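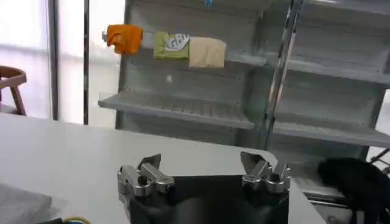
Reducing a woven fabric to a known dry weight is the first step in any home dyeing recipe, and most uneven results can be traced to it. The weight of fibre, written WOF in the rest of this page, is the figure from which every other quantity is calculated. Cloth should be weighed after it has been washed and left in the room overnight. Fold it and lay it flat, as with the light grey cloth on the white table, so that it sits wholly on the scale pan and no corner rests on the worktop. A pale work surface also shows spilt dye powder at once. The method below is for cotton and linen with cold-water reactive dyes. It does not apply to wool, silk or polyester.

Home Guides Dyeing Weaving Mending Contact

Scouring

New cloth carries size, oils and sometimes a softener, all of which resist dye. Wash it at 60 degrees with soda ash at 2% of WOF and a small amount of neutral detergent. Do not use fabric conditioner. Rinse until the water is clear. To test the result, let one drop of water fall on the dry cloth from a hand's height. The drop should sink in within a second or two. If it stands on the surface, scour again.

Cloth sold as "prepared for dyeing" still needs a plain hot wash. The Vorden linen used for the test pieces needed two full scours before it passed the drop test.

Calculating the quantities

The working figures for a medium shade are:

Dye powder: 2% of WOF
Common salt: 50 g per litre of bath
Soda ash: 10 g per litre of bath
Bath volume: 20 times WOF, in millilitres

A piece weighing 545 g therefore needs 10.9 g of dye and a bath of 10.9 litres, with 545 g of salt and 109 g of soda ash. The salt matches the weight of the cloth only because of the 20:1 ratio – at any other ratio it must be worked out separately. For a pale shade use 0.5% dye and halve the salt. For black, use 8% dye and double the salt.

Kitchen scales that read in whole grams are good enough for salt and soda. Dye should be weighed to 0.1 g.

Dyeing

1. Put on gloves and a dust mask before opening the dye. Keep the mask on until all the powder is wetted.
2. Paste the dye with a little cool water, then thin it to 500 ml. Strain it through an old stocking if any lumps remain.
3. Dissolve the salt in the rest of the bath water, holding back one litre for the soda. Add the dye and stir.
4. Wet the cloth out in plain water, squeeze, and enter it into the bath opened out, without folds.
5. Stir without a break for the first 5 minutes, then every few minutes up to the half hour.
6. Dissolve the soda ash in the litre held back, using it warm. Move the cloth to one side and pour the solution in slowly, never straight on to the fabric.
7. Leave for a further 90 minutes at 25 degrees or above, stirring at intervals.

Rinsing

Rinse cold until most of the salt is out, then wash twice in very hot water. Salt left in the cloth holds loose dye against the fibre, so the cold rinse should not be cut short. Iron a damp corner between two pieces of white cotton. If colour transfers, repeat the hot wash.

Records

Keep a dyed swatch with each recipe, together with the WOF, the dye batch and the bath temperature. Turquoise is slower to fix than the other colours and should be given a warmer bath.

Recipe checked by Gerrit Mertens. Last revised 29/12/2021.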